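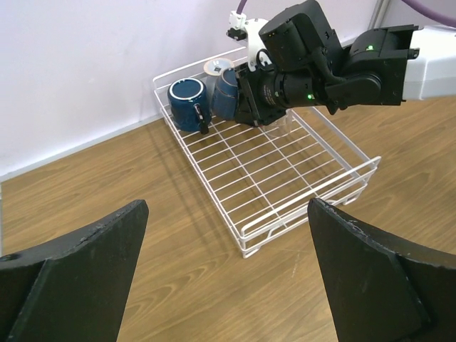

Why does wood have patterns in it?

If you look closely at a wooden floor, you will probably see darker streaks running through the lighter wood. Some are straight. Others bend and curve like the lines on a map. These streaks are called the grain, and they were made while the tree was growing.

How a tree grows

A tree gets taller at the tips of its branches, but its trunk also gets fatter. Just under the bark there is a very thin layer that makes new wood. Every year it wraps a fresh coat of wood round the whole trunk, a bit like putting on another jumper.

In spring there is plenty of water and the tree grows fast. The wood it makes then is usually pale. By the end of summer growth has slowed down. The late wood is packed more tightly and often looks darker. In winter, in cool countries, the tree stops making wood until spring comes back.

One pale band and one dark band together make one growth ring. If a tree has been cut down, you can often count the rings on the stump to find out how old it was. Start in the middle, where the oldest wood is.

From rings to streaks

Rings are round, so why are the streaks on a plank long?

It depends on which way you cut. Think of a stick of rock from the seaside. Snap it across and you see a circle with letters in it. Slice it from end to end and the letters turn into long stripes. A log is the same. Cut across it and you get rings. Cut along it and the rings become lines.

If the saw goes straight through the middle of the log, the lines come out nearly straight. If it goes nearer the side, they make curves and tall pointed arches. Sawmill workers have a name for these arches. They call them cathedrals, after the shape of church windows.

What are knots?

A knot is the place where a branch grew out of the trunk. As the trunk got fatter it grew round the bottom of the branch and buried it. When the log is cut into planks, the branch shows up as a dark round or oval spot. The grain bends to get past it.

Hardwood and softwood

Oak, ash and beech are hardwoods. Pine and spruce are softwoods. The names can be muddling. Balsa is so light that it is used for model aeroplanes, but it is a hardwood, as it comes from a tree with broad leaves.

Try it yourself

You will need a sheet of paper, a wax crayon and a piece of rough, unpainted wood. Ask a grown-up to check it for splinters.

1. Lay the paper on the wood.
2. Hold the crayon on its side and rub gently.
3. Look for lines and knots in your rubbing.
4. Try another piece of wood and compare the two.

Words to know

Grain: the pattern of lines in a piece of wood.
Growth ring: the wood a tree makes in one year.
Knot: a mark left by a branch.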